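Irnwood Residents' Handbook
Cleaning and Care of Shared Rooms

Section 4: Tables and Work Surfaces

Tables in the shared rooms are used by several groups in the course of a day, and each group is asked to leave them fit for the next. The guidance below applies to all painted, laminated and sealed surfaces. Oiled wood is dealt with in Section 6.

Before cleaning

Remove everything from the table, including cups, papers and chargers. Items should be placed on a desk or shelf and not on the floor, where they present a trip hazard. Loose crumbs and dust are to be brushed into the hand or a dustpan first. Wiping over grit will scratch a pale top, and the marks cannot be polished out.

Preparing the spray

The general cleaner is supplied as a concentrate. For everyday use, measure 420 ml of cold water into the spray bottle, add one capful of concentrate and turn the bottle over gently two or three times. Shaking produces foam, which blocks the nozzle. Bottles should be labelled with the contents and the month of mixing, and any solution left from the previous month should be poured away. The larger measuring jug, marked to 1,000 ml, is reserved for floor cleaner and should be returned to the lower shelf after use.

Concentrates must never be combined. Products containing bleach are kept in the locked cupboard and may be obtained from Benedek Katona.

Wiping down

1. Spray lightly on to a folded cloth. Direct spraying is permitted for dried spills only.
2. Begin at the far edge and work towards yourself in straight, overlapping strokes.
3. Turn the cloth to a clean face when it begins to drag.
4. Wipe the edges of the table and the underside of the rim, where hands most often rest.
5. Go over the whole top with a second cloth, dampened with plain water, and leave it to dry before anything is put back.

A white table shows streaks more readily than a dark one, and a final pass with a dry cloth is recommended. Keep the spray bottle upright and within reach while working – the middle of the table is a suitable place until the last pass.
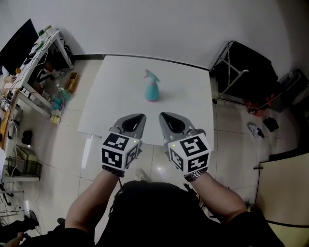
Stubborn marks

Tea and coffee rings generally lift if a damp cloth is laid over them for five minutes. Ballpoint ink may be treated with a little surgical spirit on cotton wool, after testing on a hidden spot. Scouring pads and powders are not to be used on any table in the building.

Storage and replacements

Spray bottles are stored upright with the nozzle turned to the closed position. Cloths are washed at 60 degrees without fabric softener, which reduces their absorbency. Requests for new cloths or trigger heads should be sent to Sándor Szénási by noon on Monday.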